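Filed under: Workshop > Small parts > Galleries

Gear and peg board, bench pictures

Quick one this, posting before I go and get the van. A few people asked after the open afternoon what the white board with the blue bits was and whether they could see it properly, so here are some notes. Notes are longer than I meant. Typed in a rush, sorry, will tidy the spelling at some point (probably January knowing me).

The short version. It's an assembly board. Blue gear part, blue pegs, clear plates, and white fixtures to hold things where you want them. You put it together, you take it apart, you do it again. Sounds dull. Isn't. Dorota Sobczak drew the first layout on the back of a Zotex delivery note and most of that drawing survived, apart from the corner the tea got to.

Board is job 656 in the book if anyone at Prumach needs to order against it. Please use the number. Last time somebody wrote "blue gear thing" on the form and we got a box of castors.
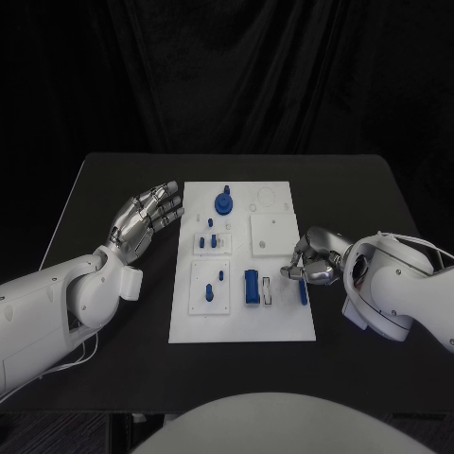 The board on the black table, gear at the far end.

Black top, black curtain behind, best thing we ever did for this bench. Before that we had it on the pale worktop by the window and you simply could not find a clear plate once you'd put it down. I spent a whole morning looking for one that was under my elbow. Curtain came from Darkance, good weight to it, hangs nicely, a bit of a lint magnet. Roller it before you start or you'll be picking fluff out of the fixtures.

Long side of the board goes from the far edge of the table to the near edge. We tried it sideways and it was alright for the first few parts but then you're leaning over everything to get at the ends. Lengthways suits most people better. Leave a bit of clear table on both sides so there's room to come in from left and right.

The gear. Blue, chunky, little knob on top. Pick it up by the knob if you've got small fingers, by the body if not. Don't force it down. If it won't seat it's almost always not straight, lift it off, turn it a touch, try again. Adamczyk made us the first lot and they were a lovely fit but tight, the second lot are easier and I think I prefer them. Dorota doesn't. We've agreed to keep both and label the tubs.

The rod. It rolls. It will always roll. If you're not using it lay it down well away from the edge of the table and keep your sleeve off it. We've had 15 of those go missing since the bench was set up and I'd bet most of them are behind the radiator.

White fixtures on a white board, yes, I know. Somebody suggested painting them. I did try one with a grey primer and it came off on everything, so no. Once you've done the layout a couple of times your hands know where they are anyway.

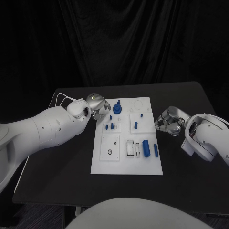
Pegs next, since they cause the most bother. They look the same and then you put two side by side and start wondering if one's a bit shorter. Don't guess. Stand them upright on the flat of the board, get your eye down level and look across. Takes seconds. If one really is short put it in the reject tin and NOT back in the tub, I'm still finding them.

The small clear plate will hold a pair. Handy for keeping them together while you're busy with the gear end. Try not to carry it about with the pegs in though, put it down where you want it and leave it be.

Bigger clear plate is the square one with the thin lines engraved in it and the two round holes, one larger than the other. Use the holes to tell which way round you've got it. Plenty of people lay it down any old how and then wonder why nothing matches the drawing. Hold it by the edges, thumb prints show up terribly under the bench light. Soft cloth only, no kitchen spray. The spray made one of ours go cloudy and it never came right. Replacements are on the Prumach sheet, line 3374, and they come in a bag that looks empty so check before you bin it.

Tiny clear bits: keep them on the board, never on your lap. That's it, that's the advice.

Packing up. Gear first, then pegs, then clear plates between cloths, board last. Everything goes in crate 46 on the bottom shelf. It used to say 64 on the lid, ignore that, I had the stencil round the wrong way.

Still to sort out: better tub for the rods, a second square plate as a spare, and a printed copy of the layout that isn't tea coloured. Dorota has the file, ask her nicely. I'll do a page on the tub labels as well when theyre finished, and put the drawing up with it if it scans.

Right, van.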